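여름호 생활 이야기: 사무실 탕비실을 다시 좋아하게 된 사연

안녕하세요, 이번 달에도 제가 돌아왔습니다! 지난 호에 냉동실 정리 이야기를 썼더니 생각보다 답장이 많이 와서 깜짝 놀랐어요. 다들 집 냉장고보다 회사 냉장고에 할 말이 많으시더라고요. 그래서 이번에는 아예 탕비실 얘기를 해 보려고 합니다. 커피 좋아하시는 분들은 한 잔 타 오시고요, 저는 지금 미지근한 보리차를 마시면서 쓰고 있습니다.

저희 사무실은 지난 5월에 한 층 위로 이사를 했어요. 창이 커져서 다들 좋아했는데, 막상 들어와 보니 탕비실이 예전의 절반쯤 되는 겁니다. 싱크대 하나, 선반 2칸, 그리고 문을 열면 꼭 누군가의 등을 치게 되는 위치의 냉장고. 처음 며칠은 점심 먹고 나면 줄이 복도까지 늘어섰어요. 저는 그 줄에 서서 메일을 읽는 재주가 생겼고요(자랑은 아닙니다).

제일 먼저 손댄 건 커피였습니다. 예전에는 캡슐 머신을 썼는데 새 자리에 놓을 데가 없어서, 이참에 드립으로 바꿔 보자고 제가 우겼어요. 원두는 Sakel이라는 동네 로스터리에서 받아 옵니다. 아침에 한 번, 점심 직후에 한 번 큰 주전자로 내려 두면 웬만하면 해결이 돼요. 처음에는 물 양을 못 맞춰서 한약 같은 걸 마신 날도 있었는데, 지금은 꽤 괜찮습니다. 산미 있는 걸 좋아하는 분과 고소한 걸 좋아하는 분 사이의 갈등은 아직 진행 중이에요. 이번 주는 고소파 차례입니다.

차 종류도 많이 줄였어요. 이사 짐을 풀다 보니 유통기한이 언제인지 알 수 없는 허브차 상자가 끝도 없이 나오는데, 와, 정말 부끄러웠습니다. 누가 출장 갔다 사 온 것, 명절 선물 세트에서 남은 것, 한 봉지만 뜯고 잊어버린 것까지. 아까워서 들고 있던 것들을 다 내보내고 나니 남은 건 녹차, 보리차, 둥굴레차, 그리고 왜인지 모르게 인기가 있는 생강차였어요. 여름에도 생강차가 그렇게 빨리 떨어질 줄은 몰랐습니다. 에어컨 바로 밑에 앉은 분들이 범인 같아요.

그리고 컵! 컵 얘기를 안 할 수가 없네요. 평소에는 각자 머그잔을 쓰기로 했고 이건 잘 지켜지고 있어요. 문제는 손님이 오시거나 여럿이 모이는 날인데, 유리잔을 꺼내면 결국 설거지 당번이 울상이 되거든요. 그런 날만 종이컵을 씁니다. 대신 겹쳐서 세워 두고 필요한 만큼만 빼서 쓰기로 했어요. 예전처럼 봉지째 서랍에 쑤셔 넣으면 아래쪽 컵은 꼭 찌그러져서 나오더라고요. 흰 바탕에 파란 띠 하나 둘러진 수수한 컵이 저는 은근히 마음에 듭니다.
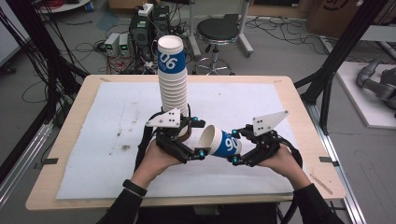 냉장고 규칙, 딱 이것만

냉장고는 사실 규칙을 많이 만들어 봤자 안 지켜집니다. 예전 사무실 문에는 안내문이 겹겹이 붙어 있었는데 저부터도 안 읽었어요. 그래서 이번에는 아주 짧게 정했습니다. 넣을 때 날짜 쓰기, 그리고 14일 지난 것은 묻지 않고 버리기. 이름은 안 써도 되지만 날짜는 꼭 써야 해요. 펜은 냉장고 옆에 끈으로 매달아 두었는데, 끈이 없던 시절에는 이틀에 한 번꼴로 펜이 사라졌답니다.

물론 억울한 사연도 있어요. 제가 아껴 둔 매실청이 규칙에 걸려서 사라졌거든요. 날짜를 쓴 사람도 저, 규칙을 만든 사람도 저라서 어디 하소연도 못 했습니다. 그 뒤로 청이나 장류는 문짝 맨 아래 칸에 따로 모으고 거기는 예외로 하고 있어요. 혹시 비슷한 규칙을 만드실 분들은 처음부터 예외 칸을 하나 두시길 권합니다.

간식은 조금씩 자주

간식은 한꺼번에 많이 사 두면 첫날에 다 없어지고, 남은 날은 다들 빈 바구니만 들여다보게 되죠. 요즘은 조금씩 나눠서 채웁니다. 견과류 작은 봉지, 누룽지, 제철 과일 조금. 지난번에 방울토마토를 씻어서 내놨더니 초콜릿보다 먼저 동나서 제가 다 흐뭇했어요. 수박은 한 번 시도했다가 껍질 처리 때문에 접었습니다. 맛은 정말 좋았는데 말이죠. 참외는 아직 의견이 갈려요. 씨를 빼느냐 마느냐로 점심시간이 다 갔습니다.

다음 호에는 책상 위 작은 화분들 이야기를 들고 올게요. 벌써 하나 시들시들한 게 있어서 걱정이지만요. 여러분 회사 탕비실에만 있는 별난 규칙이나, 여름에 내놓기 좋은 간식이 있으면 답장으로 꼭 알려 주세요. 껍질 안 나오는 과일이면 더욱 환영합니다!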